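The Laundry Lessons

I have folded a lot of laundry in my life, and I have never been as bad at it as I was in my first ten minutes at Nunar.

I'd gone out to Konorberg in February to meet Kiri Cosgrove, whose group teaches robots to handle cloth. I was expecting a robot. What I got was a pair of white plastic grippers, one for each hand, and a pile of towels (my kind of lab!).

The idea is pretty simple. You do the chore yourself with the grippers, the camera on each one records what your "fingers" are up to, and a program learns from all those recordings. Later on, a robot arm wearing the same sort of fingers gives it a try. No arm needed while you're teaching, so you can do it in a kitchen, or a garage, or wherever the towels happen to be.

Kiri's question was how much teaching you need. Her group trained one version on 400 folds all done by the same person, very tidy, very consistent. Then they trained another on 500 folds by anybody who walked past the door, fumbles included. I would've bet on the tidy one. Nope! The messy one did better on cloths it had never met, and Kiri thinks the fumbles helped, as the program got to see people drop a corner and go back for it.

"It needs to see you get it wrong and fix it," she told me, while I was getting it wrong.

She's careful about this, though. The two sets weren't the same size, and she wants to run the whole thing again with matching numbers before she gets excited. 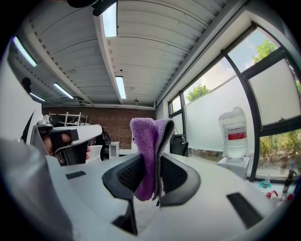

A purple microfiber cloth in the gripper's fingertips, with the second gripper held up at left.

Thin cotton still gives the program fits. Fluffy stuff is easier, Kiri says, and I'd agree, having chased a pillowcase around a table for most of an afternoon. I went home and folded everything in the dryer with my own two hands, and it felt like cheating.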